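How to sort a kitchen pantry with boxes you already have

Posted 05/08/2018

Before I moved to my present apartment I had a big pantry with a door, and I never thought about order. Now I have one cupboard and two shelves, and I had to learn. I write down my method for other people with a small kitchen.

What you need

Cardboard boxes without tops, paper labels, a marker, a damp cloth and a free afternoon. I looked at the plastic bins from Plulis and they are nice, but for one cupboard I would need 5 of them, and I did not want to pay for that.

Step 1. Take everything out

Put all the food on the table or on the floor. Check the dates. I found a bag of lentils from December two years before, and three open packets of the same rice.

Step 2. Clean the shelves

Wipe them and let them dry well. Cardboard takes water very easily and becomes soft at the bottom.

Step 3. Make groups

Keep the groups simple: baking, pasta and rice, cans, breakfast, snacks. If you make too many groups, the family will not follow them. Things you use every day should stay between your waist and your eyes. Heavy cans go on the lowest shelf, straight on the wood, without a box.

Step 4. Prepare the boxes

Measure the depth of the shelf first. Cut off the flaps with a sharp knife, or fold them down outside if you want stronger sides. A box should be lower than the packets inside, so you can see what you have. I do not put more than around 4 pounds in one box.

Step 5. Write the labels

Stick the label on the front side, never on the top. Write in the language which is used at home, and use a strong color. Pencil is too weak to read in a dark cupboard. 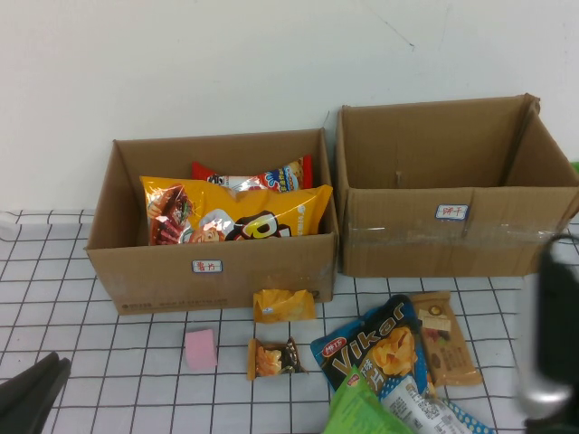 Open cardboard boxes, the left one with a label for chips.

Step 6. Keep it working

When you come from the store, put the new packets behind the old ones. Once a month look in every box, and change the ones which have become weak. Flour and sugar I keep in closed jars from Ojala, and for these cardboard is not suitable.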